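Kapitel 4
Das Bett machen, oder: wo Ordnung anfängt

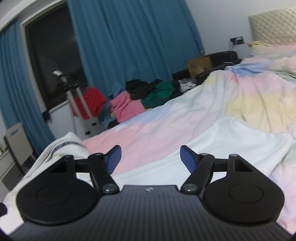

Mirta Riquelme findet ja, ein Bett müsse man überhaupt nicht machen, man lege sich abends doch sowieso wieder hinein, und wer morgens 4 Minuten übrig habe, solle lieber in Ruhe seinen Kaffee trinken. Das hat sie mir an den Rand der ersten Fassung geschrieben, mit dickem Stift, und ich habe lange überlegt, ob ich das Kapitel danach noch will. Ich will! Aber ich gebe zu, dass mich der Einwand beschäftigt hat.

Bei mir zu Hause wurde nämlich immer gemacht, jeden Morgen, Laken stramm, Decke in Dritteln, Kissen aufgeschüttelt und mit der Öffnung zur Wand. Als Studentin habe ich dann ein Jahr lang gar nichts gemacht (herrlich, zugegeben) und erst in der Hauswirtschaftslehre bei Prelcombe wieder damit angefangen, da gab es 20 Betten in einem Saal und eine Ausbilderin, die mit der flachen Hand über jede Falte ging.

Seither schaue ich mir Bettzeug anders an. Batikbezüge in Pastell zum Beispiel, Rosa, Hellgelb, Flieder, ein bisschen Mint, die nehmen einem eine Menge Arbeit ab: Die Farben laufen so ineinander, dass eine zerknitterte Decke für mein Auge immer noch freundlich aussieht. Bei glattem Weiß sehe ich dagegen jede Falte, da kann ich streichen, so viel ich will. Und wenn sich in der Mitte ein Buckel auftürmt, dann steckt oft einfach zu viel Decke an einer Stelle – einmal an den Ecken fassen, kräftig schütteln, fallen lassen.

In diesem Kapitel geht es deshalb erst um das Lüften und Aufschütteln, danach um Laken und Ecken und zuletzt um das Beziehen allein, also ohne zweite Person am anderen Ende. Was ihr an Maßen braucht, steht im Abschnitt über Kissen, ich rechne dort durchgehend mit 80 mal 80. Lest den Teil über die Ecken bitte mit einem Laken in der Hand, sonst wird das nichts.

4.1 Lüften und Aufschütteln

Deckt das Bett zuerst ganz auf und macht das Fenster weit auf. Die Decke kommt solange über eine Stuhllehne.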